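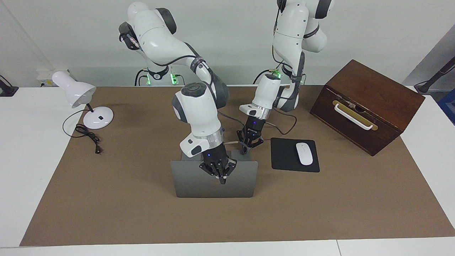
Gray laptop on a large brown mat.

Brellora Home Desk Kit
Monthly rental, $168, delivery included
Page updated 2020-05-07

The Brellora is a desk for people who didn't expect to need one. It goes up in a spare room, a hallway or the part of the bedroom where the exercise bike used to be, and it comes down again when you get your life back. We rent it by the month. If you end up loving it we will sell it to you, though the sales page has been "coming in June" for longer than we care to admit.

What comes with it
Desk top and folding frame
Asard office chair, with arms
Power strip with a long cord
Cable clips, in a bag you will lose
Hex key, ditto

Laptops, lamps, mice and anything else you plan to put on the desk are your own affair. Ask us about monitors and we will send you to Kesasov, who rent them and know what they are talking about.

Putting it together
The frame unfolds and locks with a click at each of the 4 corners. Three clicks means you have a rocking horse. The top drops on next and is held by two bolts underneath, which is where the hex key comes in. Gualtiero Martinelli wrote the instruction sheet and is proud of the drawings, so please look at them before calling.

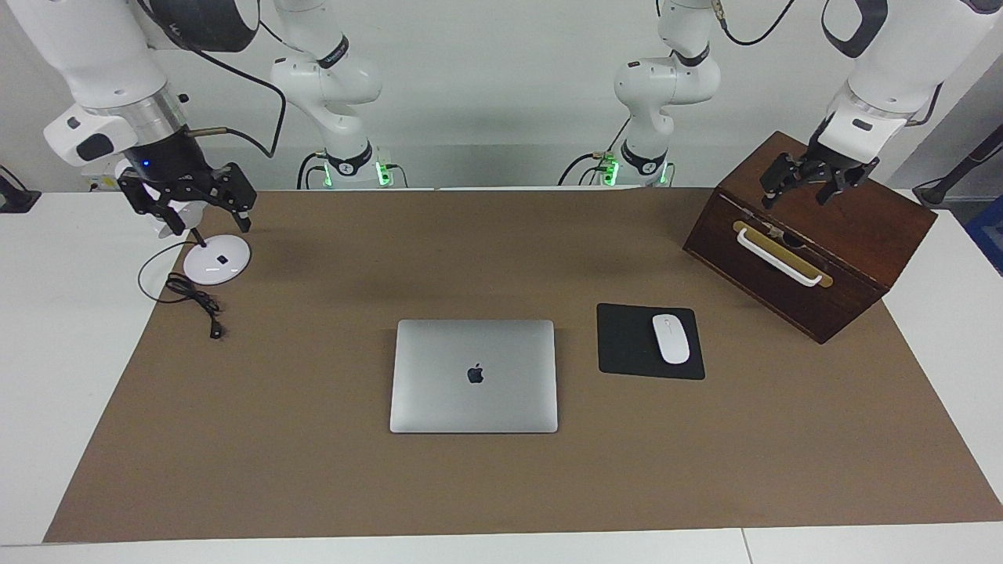

Spend a minute on the chair before you spend a week in it. Feet flat, elbows level with the desk top, screen far enough away that you can't smell it. The tilt knob is on the right and turns the opposite way from what you'd think – Asard have been told. Carpet is fine. Deep shag is not, and we mean that as a general remark.

Delivery and pickup
Orders go out from the Leone Street depot within 2 working days. The driver will bring the boxes to your front door and no further at present. The desk top is an awkward shape for one person on stairs, so bribe a neighbor if you have stairs.

For pickup, fold the frame and leave everything in the original boxes. If you've thrown the boxes out, tell us when you book and the driver will bring blankets and a mild sense of disappointment.

Wear and damage
Coffee rings, pen marks and light scratches are covered. Saw cuts are charged at full price (yes, once).

Rental questions and extensions: Hoi-yan Kao, desk rentals, weekdays until four.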